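Gullum Work Surface System
Tops, edge strips and frames for benches and tables

Overview

The Gullum system is a range of modular work surfaces for assembly rooms, classrooms, packing areas and home workshops. A complete surface consists of a center panel, two side strips and a steel underframe. Each part is sold on its own and can be replaced without taking the rest of the bench apart.

The range has been made by MacLeod at the Memness works since 1984. The fixing pattern on the underside of the center panel has not changed in that time, so current panels fit older frames.

Center panels

Panels are supplied in white only, in a satin or gloss finish. Satin is the standard finish and is recommended for work under direct overhead light. Gloss is easier to wipe down but shows reflections, and fine scratches are more visible on it. Both finishes are applied to the same core and have the same load rating.

Panel thickness is 28 mm. The rated load for a panel on a standard frame is 315 kg, evenly distributed. For point loads, such as a vise or a small press, fit the Brurden spreader plate under the panel directly below the load. The plate is fixed with four screws, which are included.

Side strips

Side strips are glued from short hardwood staves and sanded on all faces. They are supplied oiled. Color varies from stave to stave and from batch to batch, and strips ordered at different times will not match exactly. Where two strips on the same bench need to be close in tone, order them together and say so in the order notes.

Re-oil the strips twice a year in normal use, or when water stops beading on the surface. Do not use furniture polish containing silicone – it prevents later coats of oil from bonding. 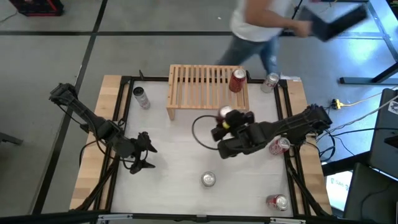
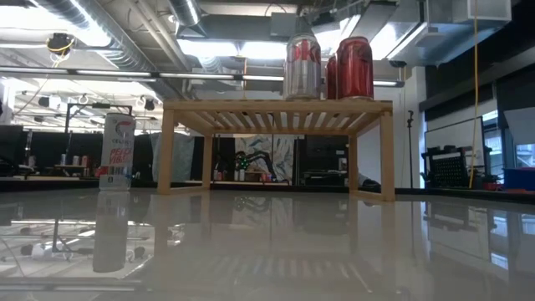

White work surface with wood side strips (first picture); slatted wooden rack on a glossy white tabletop (second picture).

Underframe

The underframe is welded steel with a powder-coated finish. Standard height is 70 cm to the underside of the panel. The leveling feet add up to 3 cm. On uneven floors, set the two rear feet first, lock them, and then bring the front feet up until the bubble centers in both directions.

Frames ship flat, in two cartons. Assembly takes two people and requires a 13 mm wrench and a 5 mm hex key. Tighten the cross members by hand until all bolts are started. If one side is tightened fully before the other, the last pair of holes will not line up.

Cleaning

Wipe center panels with warm water and a mild dish soap. Dried glue can be lifted with a plastic scraper. Isopropyl alcohol is safe on both finishes. Acetone will dull the gloss finish and should be kept off the joint between panel and strip, where it softens the sealant.

Do not place pans or soldering irons directly on the surface. The finish will mark at temperatures over 177 °C.

Replacing a panel

1. Clear the bench and remove the side strips, starting with the left.
2. Loosen the six panel screws from below. Leave the two center screws until last.
3. Slide the old panel forward and lift it off. Two people are needed for the long size.
4. Run a new bead of sealant along both edges before refitting the strips.
5. Leave the bench unloaded overnight.

Ordering and spare parts

Panels, strips and frames are stock items. Cut-to-length strips are made to order and cannot be returned. Sealant, screws and leveling feet are listed under spare parts – quote the code stamped on the rear cross member.

For drawings, or for help matching parts to an older bench, contact Kendra Vachon in technical sales at Memness. The order desk closes for stock count in January.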